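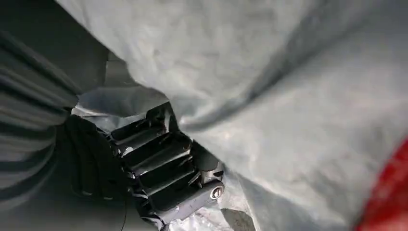 Wamberg Hall Linen and Soft Goods Group
Minutes of the August meeting

Opened 7 pm, in the supper room.

Present
Iona Chisholm (chair), Léonie Hamel (minutes), and the regular members of the group. Apologies were taken as read from the sign-in sheet.

1. Minutes of the previous meeting
Accepted with one correction. The tablecloths sent out for hemming went to Stullow, not to Pacheco as written. Pacheco does our curtains only.

2. Grey fabric
The main item of the evening. Members looked over the light grey fabric bought for the new covers and went through what is left to decide.

Colour: Iona had worried that the grey would look too cold against the cream walls. Most people thought it was fine, and that it goes close to silver in a pale light. One member would still have preferred the oatmeal. It was agreed to keep the grey. The remnant of oatmeal stays in the cupboard for patching the old cushions.

Finish: The fabric is matte and a little mottled, with lighter and darker patches. Léonie asked whether the patches were a fault in the roll. Iona had rung Pacheco and was told it is the normal look of this cloth. The group was happy with that and no return will be made.

Creasing: There was a long discussion. It is to be pressed on the back with a cloth over it, on a medium setting. A test piece is to be done first and shown to Iona before anyone presses a full length. After pressing, lengths go over the rail in the store room and are not to be folded back into the tubs.

Cutting: Chair covers first, 40 in total, then the two long bench covers. The bench covers are to be cut in one piece if the width allows. If it doesn't, the join goes at the back. Allowances are as marked on the brown paper pattern. The older pattern in the blue folder is out of date and Léonie will take it out.

Moved that cutting go ahead once the test piece has been looked at. Carried.

3. Store room
The top shelf is full again. Curtains with no hooks and odd napkins have been going up there with no label. Agreed:
– anything put on the shelf gets a label with the item, size and month
– sheets and tablecloths are stored separately
– the Flurkavton tubs are for clean, dry linen only, with lids on
– single napkins go in the rag bag unless they match a set

A sorting afternoon was suggested. Léonie will put a list up on the door and people can write down the times that suit them.

4. Tablecloth count
The count came to 52 white tablecloths, including those at Stullow. Seven are stained and will be soaked again. If the marks stay, the good parts will be cut down for tray cloths. Iona asked that hirers be reminded to shake cloths out before putting them in the hamper. Wax should be left alone and reported on the hire form.

5. Iron and boards
One ironing board has a leg that slips. It has been tagged and is not to be used. The cover on the other board is scorched at the narrow end – Léonie has a spare at home and will bring it in. The iron was descaled last month and is working well.

6. Other business
Thread for the grey covers is still to be bought. The sample card was passed around and the second shade from the left was chosen.

The scissors with the orange tape are for fabric only. They were found in the kitchen again.

Actions
Iona: look at the test piece, ring Stullow for a pick-up time, buy thread.
Léonie: remove the old pattern, put the list on the store room door, bring the board cover, write labels.
All: bring back any tablecloths taken home for washing.

Closed 8.40 pm. Next meeting same time, in the supper room. Please bring pins.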